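Station rules for handheld gripper sessions: how strict is too strict?
Forum: Shop Practice > Data Collection

ruvwood_tess
Started 29th May

I've been asked to write the table rules for our handheld gripper sessions and I've rewritten them so many times I'm sick of looking at them. Right now I'm at 39 lines. Bereket Demissie (he runs our side of the Bogale project) read the draft and told me people will follow 3 of them, so pick the 3. I laughed, but I think he meant it!

My main fight is cables. I want a rule that no cable crosses the part of the table where people are picking things up, ever. Second fight is personal phones, which I'd like off the surface completely unless the phone is part of the setup. Third is drinks and bottles. Everybody agrees with me on all three until I try to make it a rule, and then it's "well, it depends."

Anyone have a list that people really use?

hex_and_shim

39 is way too many. We had 60 at my last place, laminated, and I could recite maybe four. What worked for us was one sheet with a drawing of the table split into zones: work zone, equipment zone, leave-it-alone zone. No sentences at all, except "stop if something snags." People got it the first day.

Also I'd push back on the phone thing. Half the crews I know use a phone as the clock or for notes. You'll spend all your time policing it.

deltov_mara

I'm with Tess on cables and I'll die on that hill. You've got a person holding a tool in one hand, looking at the tip of it, and they are not thinking about what their elbow is doing. One loop of cord and the whole hub comes along for the ride. I've pulled a tablet off a bench that way myself (it landed on my foot, so the tablet was fine).

Our tables look like this on an ordinary day, so you can see why I keep bringing it up: 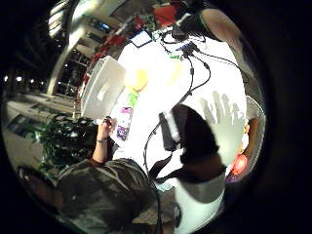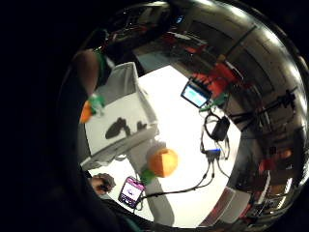
My own list is short. Power and hubs live at the far edge. Cables go off the back and get clipped or taped down, and anything that has to come forward runs along a side. Only the things you're handling go in the middle. And before each run somebody who isn't holding the tool says "clear" out loud — feels silly for a week, then you stop noticing.

hex_and_shim

Taping down, no thanks. Tape leaves gunk on a white top and then you've got a sticky patch right where you don't want one. Clips or a cheap raceway. I'd go for cable overhead if your ceiling allows it.

deltov_mara

Overhead is great if you own the room. We don't! We're set up and torn down the same day, so it's tape or nothing. Low-tack stuff, peel it slow. I've done 40 setups with it and cleaned up gunk twice.

skorine_pete

Different angle from a guy who mostly reviews this stuff afterward. I don't care how neat the table is, I care that it's written down. If the cords moved between one run and the next, put it in the log. If a phone was out, put it in the log. A messy table with good notes is more use to me than a tidy one where I'm guessing. So my vote for rule number one is "log any change before the next run."

Phones: I'd allow them face down. Screens off, unless it's the one you're working from.

deltov_mara

Pete, I agree on the log, but a log doesn't keep anybody's foot from getting hit by a tablet. Safety stuff first, then the notes.

skorine_pete

Fair. Put mine second.

ruvwood_tess

OK this helped a ton, thank you all. Going to try the zone drawing from hex with Mara's far-edge rule written on it, then "say clear," then Pete's log line. I'm keeping drinks with a lid and on the floor side, I don't care who complains.

Still stuck on phones. Face down seems like a decent middle ground but I can already hear my crew arguing about what counts as "working from it." Mara, how low is low-tack? Is that painter's tape or something fancier?

deltov_mara

Painter's tape works for a day. For anything longer I use gaffer and fold the end under so there's a tab to grab.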